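**Harnside Arts Centre - Pre-Opening Safety Inspection**
Benefit exhibition and silent auction, Drukthorpe Gallery
Inspection date: 24/08/2026
Form 202, to be retained with the exhibition licence

Ratings used: S (satisfactory), A (action required before opening), M (monitor during the exhibition). Comments are required for every A or M.

## 1. Access and egress

- [x] Main doors open fully and latch - **S**
- [x] Rear fire door unobstructed - **A**
 Comment: Flattened shipping cartons from the Altport delivery were stacked inside the door. They were removed during the inspection. Exhibitors are reminded that packaging goes to the basement store on the day of delivery.
- [x] Aisles between display walls meet the minimum width - **S**
- [x] Ramp surface and handrail - **M**
 Comment: The non-slip strip is lifting at the lower end. It has been taped and is to be re-laid after the exhibition closes.
- [x] Exit signs lit on mains and on battery - **S**

## 2. Hanging and display

- [x] Wall-hung works on two fixings where the weight exceeds the posted limit - **A**
 Comment: Lot 20, a framed textile collage, was hung from a single hook. It was taken down and re-hung on D-rings with a second fixing. The wire supplied by the artist was frayed at one end and has been discarded.
- [x] Glazed works checked for loose or chipped glass - **S**
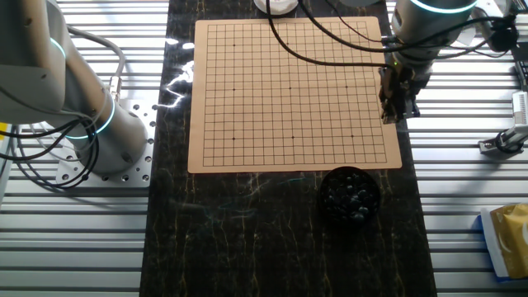
- [x] Plinths level and weighted - **M**
 Comment: Three plinths carrying ceramic works are on the older timber floor and move slightly underfoot. Museum putty has been applied to the works. Attendants should check them at the start of each session.
- [x] Freestanding works clear of door swings - **S**
- [x] Auction tables locked open, cloths clear of the floor - **S**

## 3. Electrical and lighting

- [x] Portable equipment tested and tagged - **A**
 Comment: The tag on the card reader charger expired in June. The charger has been withdrawn and a replacement requested from the office.
- [x] Extension leads covered where they cross a walkway - **S**
- [x] Track lighting secure, with no fitting within reach of the public - **S**
- [x] Light levels on works on paper - **M**
 Comment: The two watercolours nearest the window receive direct sun in the late afternoon. The blind is to be lowered at midday.
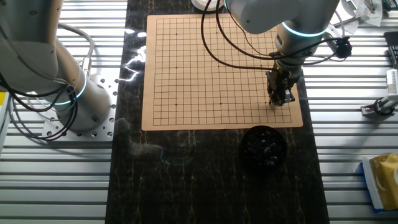
- [x] Switchboard accessible and labelled - **S**
 Comment: Circuit 3 is now labelled "Carrasco Room" to match the floor plan.

## 4. Demonstration area and materials

- [x] Safety data sheets held for all solvents, inks and fixatives - **A**
 Comment: No sheet was held for the screen wash used in the printmaking demonstration. The product may not be opened until the sheet is on file.
- [x] Cutting tools counted out and in - **S**
- [x] Heat tools on a stand, with a heat-resistant mat beneath - **S**
- [x] Oily rags in a lidded metal bin - **S**
- [x] Eyewash station in date - **S**

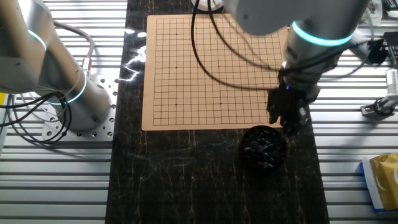

**May an exhibitor use spray fixative in the gallery?**
Spray fixative may be used only in the ventilated booth off the loading bay, and only outside public hours. Works must be left there until fully dry before they are returned to the wall.

## 5. First aid, fire and incident reporting

- [x] Extinguishers in place, pins and gauges checked - **S**
- [x] First aid kit complete - **M**
 Comment: Stock of small dressings is low. The kit is otherwise in order.
- [x] Incident book available at the front desk - **S**
- [x] After-hours security number displayed, extension 739 - **S**
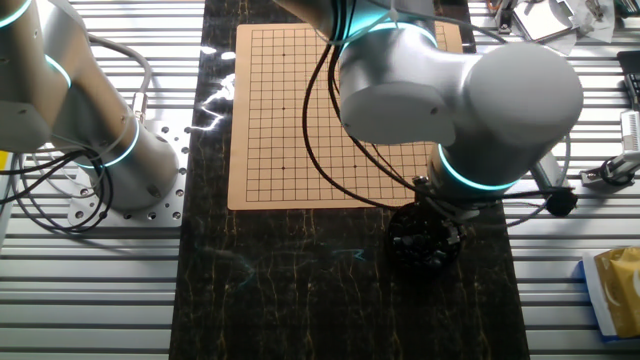

*Go board on the dark marble-patterned mat, slotted worktable beneath.*

## 6. Outcome

Opening is approved subject to clearance of the remaining A items in sections 3 and 4. The A items in sections 1 and 2 were closed on site. Items rated M are to be entered in the daily attendant log, and any change in condition reported to the Harnside office before the next public session.

Signed copies are to be lodged with the gallery office and the Altport insurer's file. A further inspection is required if the hang is altered or if additional lots are accepted for the auction.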